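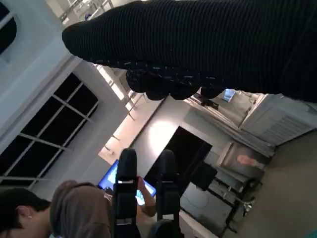
Secondary glazing or new windows for a big draughty workroom?

Fatemeh Zarei
We rent the upstairs of an old building in Clutlow and use it as a workroom. The windows are the small-paned sort with thin white bars, single glazed and painted shut in places. From September onwards it is cold anywhere near them. The landlord says he will put something towards the cost but won't pay for the lot. I've had a quote for replacing everything and it was far too much, so now I'm looking at secondary glazing. Has anyone done it on windows this size? I'm worried about losing the light and about not being able to open anything in summer.

Ayman Bensaid
What are the frames, timber or metal? It makes a difference. Metal ones can sweat badly if you seal the room side and there's still damp air getting behind. Timber is more forgiving but you need to deal with any rot first.

Fatemeh Zarei
Timber, I think. The landlord said timber but he also said the roof was fine and it wasn't.

Keith Greenwood
Push a small screwdriver gently into the bottom rail, inside and out. If it sinks in, you've got rot and you want that cut out before you spend money on anything else. Check the putty while you're there. A lot of what people call a draught is missing putty or a gap round the opening part, and both of those are cheap to put right.

I did a chapel schoolroom with the same kind of windows. We re-puttied, eased the ones that were stuck, fitted brush strip, and left it a winter before deciding on anything bigger. In the end we only glazed the north side.

Malathi Unnithan
I disagree with leaving it a winter. We did that and paid for it in heating. Draught strip helps with the wind but the glass is still single and you still get that cold coming off it when you sit close. We had acrylic panels on magnetic strip made by a firm called Rovby, 3 mm thick, and put them up ourselves. The room felt different the same evening. They do scratch, so don't let anyone near them with kitchen roll.

Keith Greenwood
Acrylic on magnets is all right for a bedroom. On a big window it bows, and once it bows the strip lets go at the corners. I've taken down more of that than I've put up.

Malathi Unnithan
Ours haven't bowed. We split each window into sections with a batten painted to match the bars, which Rovby told us to do. If people hang one huge sheet and skip the batten then yes, it will bow.

Othmane Shawky
Is the building listed? If it is, ask the council first. Secondary glazing on the inside is usually less trouble than changing the windows but you should still get the answer in writing. Also ask the landlord in writing. A mate of mine left his panels behind when he moved out because the lease said anything fixed to the wall stayed.

Fatemeh Zarei
Not listed. I'll look at the lease again. I did the screwdriver test this morning and there is one soft rail by the stairs, the rest seem solid. Putty is missing in lots of places on the outside, you can see daylight by one of the bars.

On cost, I've now got a price from Farker for sliding glass units on the two worst windows, £2000 fitted. Acrylic would be a good deal less. The sliding ones would open in summer, which is what I want, but I don't know if the frame round them will block the light. It gets dark so early up there as it is and by late afternoon the panes are just black.
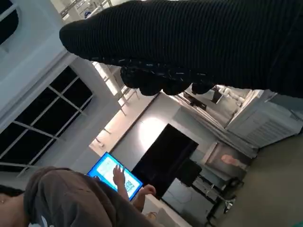 Ayman Bensaid
Sliding units take a bit off the edges and you get a bar down the middle where they overlap. Ask Farker to line that bar up with one of yours. If they won't, find someone who will. For £2000 they should come back and measure twice.

Also ask how deep the reveal is. You want a decent gap between the old glass and the new, and if noise is a problem you want it wider still.

Fatemeh Zarei
Reveal is 18 cm. Noise isn't bad, there's only the yard.

Ayman Bensaid
Plenty of room then.

Keith Greenwood
I'd still do the putty first, whoever you go with. If water is getting in past the bars and you put a panel over the inside, you won't notice until the sill goes. And leave a little ventilation on the outer window — don't seal both sides tight.

Malathi Unnithan
Agree with Keith on that part. We got misting on one panel the first year and it was the outside putty. Fixed that, wiped it down, no misting after.

Othmane Shawky
Has anyone used heavy curtains as well? We've got lined ones from Ragab in the back office and I rate them, but they're only any use once it's dark and you have to keep them off the radiator.

Fatemeh Zarei
No radiators under the windows here so curtains could work. The plan for now is the soft rail and the putty, then glazing on the two worst ones. I've asked Farker about lining up the bar and they're going to ring me back. Malathi, could you tell me what size batten you used?

Malathi Unnithan
I'll measure it when I'm next in. It was whatever the timber yard had planed and ready.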